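4.2 Paper and card in the shared room

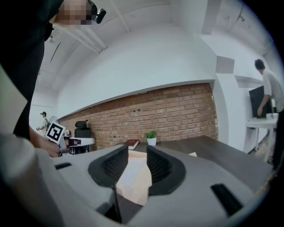

Figure 6. The brick-walled room at Oltden.

Why do people put off dealing with flat things like paper and card? Mostly they don't know where a sheet belongs until they've read it, and reading takes longer than putting away.

I heard some version of that in nearly every conversation I had for this study. Cups go with cups, and a chair has a spot at a table, but a folded sheet could be a bill, a flyer, a kid's drawing or plain trash (I found all four tucked into one Clusta catalog!). So it gets set down on whatever is closest and it stays there.

We logged 330 flat items over 14 sessions, and 249 of them were moved at least once without being opened. I'll admit I expected a much smaller number. Arturo Colombo, who did the coding with me, thought we'd messed up the categories and went back through the July sheets by hand - same result.

Thin card behaved a little differently from paper. People were happier to stand it up against a wall or slide it behind something, and at Flondard they'd even use it to keep the paper piles apart, so the card ended up being furniture for the rest of the mess. Krisztina Virág calls these pieces "dividers by accident" in her notes, and I've borrowed the term for Section 5.

One thing I'd do over: we asked people to tidy at their normal speed, and then I stood there with a clipboard. Two of them told me later that they'd hurried. The Caron sessions, where I waited in the hallway, ran longer and left fewer unopened sheets behind.

Related items
Drawers nobody labels: a follow-up at Flondard
Where the mail lands first
Notes on sorting by size, 2nd November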